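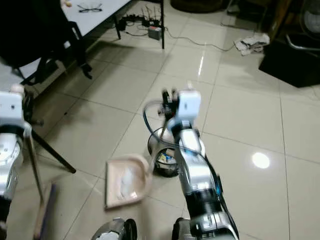 Fig. 1. Dustpan, broom and waste bin on a tiled floor. Tissue in the pan, mixed waste in the bin.

Home | Units | Handouts | Timetable | Contact

Unit 6: Sweeping hard floors and emptying the pan

These notes go with the second practical of the Pundholm cleaning and housekeeping course. Read them before the session and bring them with you. The practical is held in the office suite at Graltovgate, where the floors are glazed tile.

What you need

A soft broom, a dustpan, a bin with a liner, and a damp microfibre cloth for the end. Check the broom head first. Pull out any hair or thread caught in the bristles and knock it clean over the bin. A loose head should be tightened or handed in at the store.

Glossy tile

Pale glossy tile like that in Fig. 1 reflects the ceiling lights, and fine dust is hard to see when you are looking straight down. Crouch and look along the floor towards a window or lamp. Grit shows up as small shadows. Sweep before any wet work. Grit left under a mop can scratch the glaze.

Order of work

Start at the wall furthest from the door. Move chairs out before you sweep. The castors on office chairs pick up hair and fluff and drop it again when the chair is rolled back, so wipe them while the chair is out of the way. Use short strokes and keep the bristles on the floor at the end of each one. Flicking the broom up throws dust on to skirting that you have already done.

Bring everything to one place near the bin. Large light items such as tissue and wrappers go into the pan first. Fine dust is swept in afterwards, with the lip of the pan held flat to the tile. Draw the pan back a little after each pass until no line of dust is left. On grouted floors, turn the pan so that the lip does not sit along a joint.

Emptying

A small round bin has a narrow opening. Lower the pan inside the rim before tipping it. Crumpled tissue is light and will roll off the side if the pan is tipped from above. Press nothing down by hand, as there may be broken glass or blades underneath. If the bin is close to full, change the liner first.

Used tissue is treated as soiled waste. Wear gloves and wash your hands afterwards.

Timing

A room of 132 square feet, with chairs, should take almost 9 minutes at this stage of the course. Write your own time on the record sheet.

For next time

Read the section on damp mopping in the Cisneros workbook and answer the first two questions in writing.

Filed under: Course handouts, Floor care

Drakodell Training | Contact the course office | Back to top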